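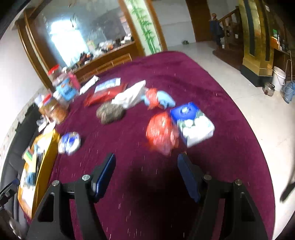 I've been using Trollov for two months now, so it's time I wrote something down. It's a small program that takes your gripper recordings, lines the video up with the finger width and the hand position, and lets you chop everything into clips you can train on. I was on Edet before that, and I'd got used to its moods (and its crashes, bless it).

The first thing I noticed was the timeline. You drag along it and the jaw opening is drawn right under the video, so finding the moment the fingers start to close takes seconds! In Edet I used to step through one frame at a time with a cup of tea going cold next to me. I put 126 clips through Trollov in one sitting and my wrist didn't hurt afterwards, which is new.

Blur flagging is the bit I'd pay for. Any stretch where the view smears gets a grey band, and you choose whether to keep it, trim it or just mark it. I keep most of mine, to be fair, as the policy has to cope with fast reaches anyway. But a red plastic bag leaning on a tissue box turns into one soft lump when you swing past quickly, and it's good to know which clips have that in them before you start blaming the planner.

Now the grumbles. Position tracking is fine on a busy table and gets twitchy when most of the view is plain cloth – I had 22 clips where the path jumped sideways for no good reason. Marwan Harb told me to turn the feature limit up to 100 in the settings, and that sorted all but a couple. Why isn't it set there already? The labels panel is fiddly too. It wants a name for every object before it'll save, and there are only so many ways to type "bag, white" and "bag, small, red" before you lose the will.

Export to Clarkex works first time, every time. Export to anything else means a script, and the one in the help pages is out of date. Aurelio Palacios has a fixed copy on the forum, so get his.

I'm keeping it, and Edet comes off the laptop this week.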